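Comment ranger un panier de courses pour ne rien écraser ?

Posté dans Maison et courses, rubrique Organisation

Bonjour à tous,
Depuis janvier je fais mes courses à pied, avec un panier en plastique rouge à deux poignées, le genre ajouré qu'on trouve en magasin. Mon problème est toujours le même : les sachets de biscuits apéritif arrivent en miettes et les petites boîtes en carton ont les coins enfoncés. J'ai environ 65 marches à monter, donc je préfère ne faire qu'un voyage.

Pour l'instant je mets les sachets au milieu, une boîte cylindrique sur le côté, et je cale le reste où il y a de la place. Les bouteilles, je ne sais jamais si je dois les mettre debout ou couchées. Même question pour les boîtes en carton qui ne ferment pas bien : dedans ou à la main ?
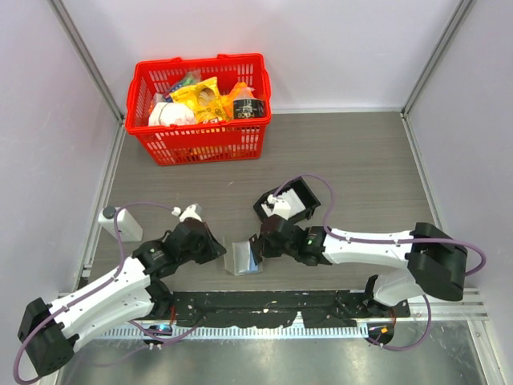 Danilo Buenaventura
Il faut commencer par le lourd, dans tous les cas. Conserves et bouteilles au fond, debout contre un petit côté, et les boîtes en carton à plat à côté. Les sachets gonflés vont en dernier, par-dessus, sans appuyer. Si tu les mets au milieu dès le début, tout ce que tu ajoutes ensuite vient pousser dessus.
Pour une bouteille couchée, vérifie le bouchon avant. Debout, c'est mieux, quitte à ce qu'elle dépasse.
Une boîte qui s'ouvre toute seule, je lui mets un élastique et elle va dans le panier comme les autres. À la main, tu finis par la lâcher dans l'escalier.

Shagufta Abbasi
D'accord pour le lourd en bas. J'ajoute deux ou trois choses.

Les paniers ajourés laissent passer les petits articles ou les coincent dans la grille. Je mets un torchon plié au fond, ça suffit. Les petits paquets souples servent à boucher les vides entre les boîtes, pour que rien ne bascule quand on penche le panier.

Je garde aussi à part tout ce qui est plat et mince : carte de fidélité, bons de réduction, étiquettes à découper. Glissée entre deux paquets, une carte se retrouve pliée ou reste au fond jusqu'à la fois suivante.
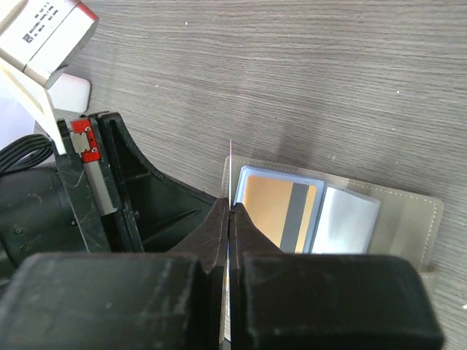

Le mieux est une pochette zippée, accrochée à une poignée ou rangée dans la veste. J'y mets aussi le ticket de caisse. Au retour je vide la pochette en premier, puis le panier dans l'ordre inverse du remplissage : sachets, petits paquets, boîtes, bouteilles.

Pour les boîtes en carton aux coins fragiles, à plat, la plus grande dessous. Si la boîte est presque vide, je sors le contenu et je jette le carton.

Anonyme
Moi je prends 2 sacs et c'est réglé. Un pour le lourd, un pour le reste.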